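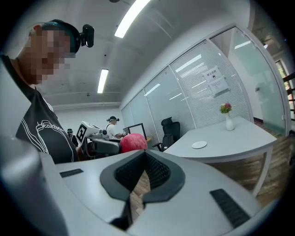 Brown wooden floor, dark teal headband.

Sevlow Floor Oil, matte, for indoor wood floors

Sevlow is a hardening oil for bare or previously oiled boards. It soaks into the wood and leaves no film on top, so a worn patch can be redone without sanding the whole room. It will not take on varnish, lacquer or laminate.

Sold in a 60 oz can. One can covers 200 square feet with two thin coats on sanded oak. Pine and other soft woods drink more, and old dry boards more again.

Colors: Clear, Planholm (a light brown) and Smoke. The Planholm tint darkens noticeably on the second coat — try it inside a closet first. 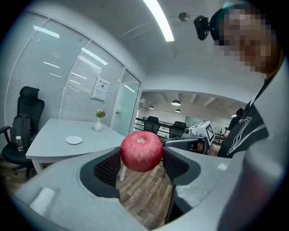

Vacuum twice and wipe with a barely damp cloth. Stir the can well, including the bottom. Spread with a short-nap roller, leave 20 minutes, then buff off everything still sitting on the surface. Wait 6 hours between coats. Socks only for the first day, rugs after a week.

Used rags can catch fire on their own. Soak them in water and lay them flat outdoors to dry.

Felt pads are sold separately. Chairs on casters need hard-floor wheels or a mat.

Comments

Zofia Adamczyk
Did our hallway in Clear in November with the windows cracked open. The second coat stayed tacky until the next morning, fine after that. Smell hung on for days.

yüksel_k
Does it go over the old Stivell wax or do I have to strip it?

Zofia Adamczyk
Strip it. I tried a corner without and it beaded up.

bmr
Wish they made a smaller can for touch-ups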